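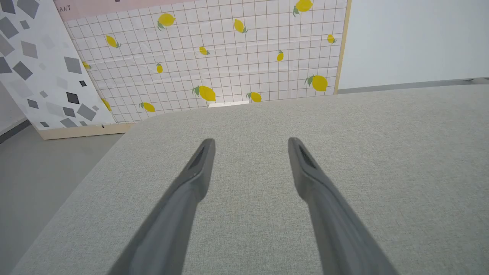 Table Covers and Printed Backdrops for a Small Display Corner
Student project report, Brollthorpe College, Interior Materials course

1. Purpose

The project compared ways of dressing a plain table and the wall side behind it for small product displays. The budget was 200 per display, with Eichhorn as the supplier for fabric and Umero for printing.

2. Materials

The cover is a light gray fabric with a fine, linen-like weave. We chose gray so that the backdrop could carry the color. The backdrop is a large upright board with yellow lemons and green leaves over a grid of thin brownish lines. Two other prints were tried in January and dropped.

3. Method

We asked visitors to the Drinivden open house to fill in a short form. We handed out 668 forms and got over 500 back. Each form asked about color, pattern size and how tidy the table looked.

4. Results

The lemon print scored highest for color. Several people said the grid was too busy next to small items. Creases in the printed sheet also came up — these show most on the pale parts of the background. The gray cover got few comments, mostly good.

5. Changes for next time

Use a heavier sheet, and roll it for transport. Test a wider grid. Keep the gray cover.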